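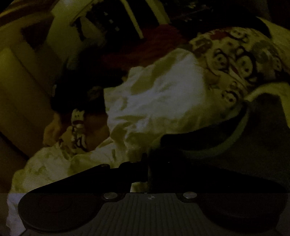 # Making a Bed With a Flat Sheet, One Pillow and a Blanket

This procedure covers a single bed made with a flat bottom sheet (no elastic), one pillow and one blanket. It assumes the bed has been slept in and the bedding is staying on. For a full linen change, strip everything first and start at step 3.

Time required is four to six minutes once the corner fold is familiar. The first few attempts take longer, mostly at the foot end.

## Before you start

Open the curtains or turn on the overhead light. Creases in a pale sheet are hard to find under a dim or colored lamp, and a sheet that looks flat at night often shows a diagonal ridge in the morning.

Pull the bed 12 inches away from the wall if one long side is against it. If the bed cannot be moved, work the wall side first at every step and finish on the open side.

You need:

- a chair or a clean surface for the pillow and blanket
- a flat sheet at least 24 inches wider and longer than the mattress
- a spray bottle of plain water (optional, for set creases)

## Step 1: Clear the top of the bed

Take the pillow off first, then the blanket. Fold the blanket in half lengthwise, then in half again, and lay it over the chair with the head end on top. If the blanket has an edge band on one side only, note which end it belongs at. In this procedure the band goes to the head.

Do not push the bedding down to the foot of the bed and work around it. The weight holds the sheet in its bunched position and you will only smooth the upper half.

## Step 2: Air the mattress

Fold the sheet back to the foot and leave the mattress uncovered for 20 minutes. Skip this if you are short of time, but do it at least twice a week. Humid rooms need longer.

## Step 3: Recenter the sheet

Most creasing in a used flat sheet comes from drift. The sheet has moved toward one side during the night and the slack has collected in the middle. Smoothing the slack by hand does nothing until the sheet is centered.

1. Untuck all four sides.
2. Hold the head-end hem at both corners and shake the sheet once so that it fills with air.
3. Let it settle. Check the overhang on the left and right. The two should match to within an inch.
4. Correct by lifting and shifting. Dragging the sheet across the mattress makes new creases behind your hand.

A sheet that has been folded in quarters has a center crease. Line it up with the middle of the headboard and you can skip the overhang check.

## Step 4: Tuck the head end

Lift the mattress at the head with one hand and pass the sheet under it with the other, palm down, to the depth of your wrist. Tuck the center, then work outward to each corner. Leave the sides hanging.

## Step 5: Fold the corners

1. Stand at the side of the bed, facing the mattress, near the head.
2. Pick up the hanging side edge 15 inches from the corner and lift it straight up, so the sheet forms a triangle.
3. Lay the triangle on top of the mattress.
4. Tuck in the piece still hanging below.
5. Bring the triangle down, hold the fold against the mattress edge with your free hand, and tuck the remainder.

Repeat on the other side. Then go to the foot, pull the sheet toward you until the middle of the bed goes flat, and tuck and fold the foot corners the same way. Keep the tension even between your two hands. If one hand pulls harder, you get a ridge running from that corner to the opposite one.

Tuck the long sides last, starting at the middle.

## Step 6: Remove remaining creases

Use the flat of your forearm, from the center line outward. Fingertips leave tracks.

Creases that stay after two passes are set into the fabric. Mist lightly, pull the nearest tucked edge tight, and wait ten minutes before covering. A sheet dried in a heap will need this every time. Idrisa Lyimo, who checked this page against her own beds, gets the same result by taking the sheet out of the dryer slightly damp and putting it directly on the mattress.

## Step 7: Pillow

Hold the pillow by two corners of one short side and shake it down into the case. Push the filling into the far corners with a closed hand.

Place it square to the head of the bed, with the open end of the case facing away from the door. On a printed case, check that the print is the right way up when seen from the foot. Rows of faces or figures make a tilted pillow very easy to spot, and a plain case is more forgiving.

## Step 8: Blanket

1. Lay the folded blanket across the foot of the bed and open it toward the head.
2. Bring the banded edge up to the lower edge of the pillow. Do not cover the pillow.
3. Check the overhang on both sides.
4. Tuck the foot only. Leave the sides loose unless the sleeper prefers them tucked.

Dark blankets show lint. Brush in one direction, head to foot, before the final check.

## Troubleshooting

**The sheet comes loose overnight.** The overhang is too short. Measure the depth of the mattress, double it, and add 12 inches to the mattress width. A narrower sheet will not hold a corner fold.

**A ridge comes back in the same place.** Look under the sheet. A mattress pad that has slipped will print through. Straighten the pad and repeat from step 3.

**The blanket slides to one side.** Tuck the foot deeper, to the forearm. If it still slides, tuck the wall side as well.

**The corners bulge.** The triangle was lifted too close to the corner. Move your grip a few inches farther along the side and fold again.

Last revised 23 August 2026 by Touran Safavi. Step 5 rewritten; mattress depth rule added to troubleshooting.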